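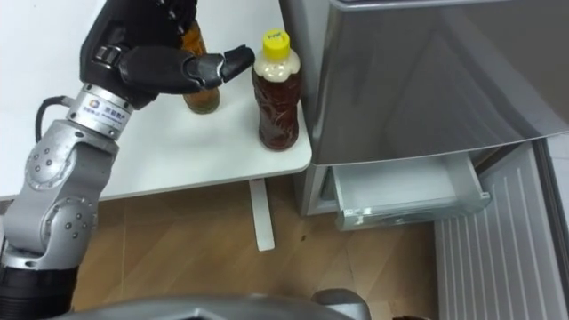

Robotic hand and wrist collar over a white tabletop.

About Cedeck

Cedeck translates and edits technical documents for manufacturers, mainly operating manuals, safety sheets and parts catalogs. The company works from French and Portuguese into English, and from English into both. Legal and medical texts are not accepted.

Leonilde Matos and Didier Fleury set up the company after several years as in-house translators. Matos heads the Portuguese section. Fleury manages terminology and maintains the client glossaries, the largest of which holds 588 approved entries. Rosine Besson joined later to run the editing desk.

How a job is handled

Source files are checked on receipt for missing pages, locked text and inconsistent part numbers. Queries go back to the client in one list within 24 hours. Each document is then assigned to a translator and a separate editor, who works with the source text open. Tables and warning notices are read a second time against the source after layout.

Units are converted only on written request. Where a source text contradicts itself, the passage is marked and left for the client to settle.

Glossaries and files

Glossaries are kept in Plirnuvar, our own term database, and remain the property of the client. Exports are supplied as spreadsheets at no charge. Old versions are retained so that a reprint can be matched to the wording of the original edition.

Rates and contact

Work is priced by the source word, with a minimum order of 100 words. Layout is billed by the hour. Requests for quotes should include the source file, the target language and the delivery date. Colette Texier answers quote requests on business days. The office is closed for the last two weeks of July.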